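3.2 Materials and table setup

All sessions used the same set of large plastic building bricks, the toddler size, bought second-hand in November and sorted by Stojan Babić. Colors kept: yellow, orange, blue, light green, dark green. Red was dropped early, too many chewed corners. Shapes are mixed on purpose — studded blocks, flat plates, a few slopes — as earlier work on brick sorting (our own Pavine pilot included) used one shape only and we wanted to see what a mixed pile does to the order people build in.

The table is white and matte and was not replaced between the pilot and the main study. It has scuffs. We wiped it between families but did not try to get the marks off. One side goes against the wall in the Gomden room, which still has its old leaf-pattern wallpaper, cream and brown. Two raters complained that tan parts of the wallpaper pulled the eye when they scored orange pieces near the wall. We come back to this in 3.4.

Bricks can rest in more ways than the coding sheets usually allow. Flat is the default, studs up. But a plate can also stand on edge with its studs facing sideways, and a block can be turned so the studs point at the wall. The Peng sheet has no box for either. Ours has both, coded E (on edge) and S (studs sideways). Figure 3 has one of each in a single cluster, the orange plate standing on edge and the green 2-by-4 pressed against it. A yellow brick lies next to them on the left, with a bit of light green showing between.

Figure 3. Cluster with an E-coded plate (orange) and an S-coded brick (green).
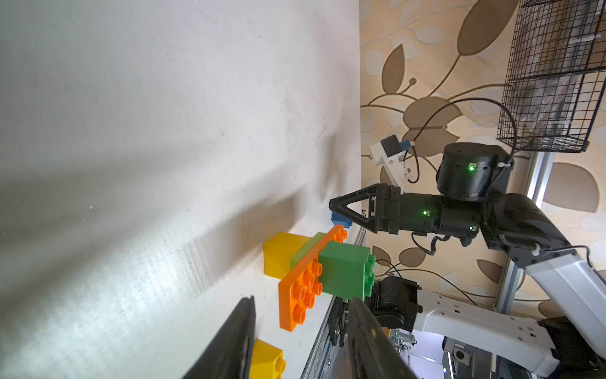

3.3 Coding of clusters

A cluster is any set of bricks where each one touches at least one other, or is close enough that a rater can't say from the view given. Clusters are scored from stills only. Raters did not see the builds happen and were told not to guess at them: no "fell over", no "was taken off". Only what lies where.

For each still the rater fills in, in this order:

Number of clusters.
For each cluster, the colors in it.
For each brick, resting code (F flat, E edge, S sideways, T tilted, U unclear).
Whether any brick sits on top of another.
Bricks partly hidden, yes or no.

Total was 2,418 stills. Of these 231 were thrown out before scoring, mostly blur or no bricks in view. Stijn Vandenberghe scored the full remainder, the second rater took a random draw of 2,000. Disagreements were talked through, and where no agreement came the brick got a U. We did not use a third rater. Should have, probably.

Hidden bricks were the main headache. A brick with only its top or one side in view still counts as a brick but it's shape is left blank. Color is still entered. The alternative, leaving such bricks out, makes clusters look smaller than they are and did this unevenly: low views suffer more than high ones. The Eltska sheet leaves them out and we think part of the gap between their cluster sizes and ours comes from that.

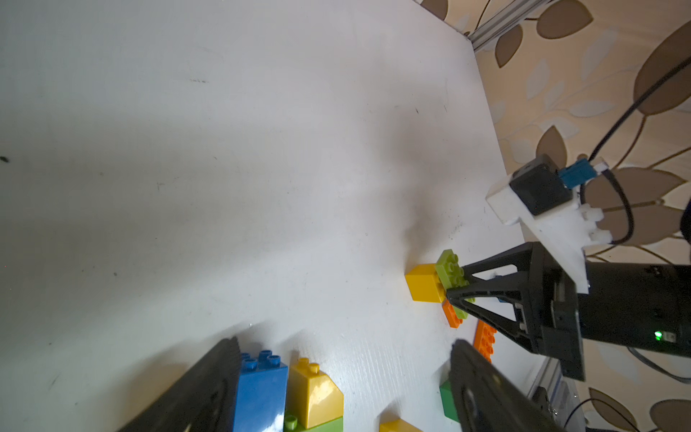 Clusters that sit apart on the table are scored one by one, never merged, even where the colors repeat. This matters for the color counts in 4.1, since the same color often turns up in both. Still above is a fair case: yellow in the near group, in a sloped brick on light green next to the tall blue one, and yellow again in the group farther off, with a lime-green brick tilted against it. Merged, that reads as one loose pile with a lot of yellow in it. Scored apart, we get a near group with a stack (slope on light green, coded "on top: yes") and a far group with one clear T. The two kinds of record are not interchangable and we would ask anyone reusing the sheet to keep them apart.

T was the code with the lowest agreement. A brick leaning on another is easy. A brick lying a little off flat with one edge on a plate is not, and from a steep view the two raters often split between F and T. We settled on a plain rule: if any part of the underside can be seen clear of the table, T. If not, F. After 17 practice stills the split mostly went away.

3.4 Light and wall

Room light was left as it was, so shadows fall across the table in many stills. Soft shadow on white did not hurt color naming. Light green was the exception — in shade it was sometimes entered as dark green — and we recheck every light green entry in 4.2. For orange near the wall, the raters were asked to find a stud or a straight edge first and only then enter the color. Slow, but the complaints stopped. Cream paper over the wallpaper was tried for one afternoon and kept peeling off, so the paper came down and the rule stayed.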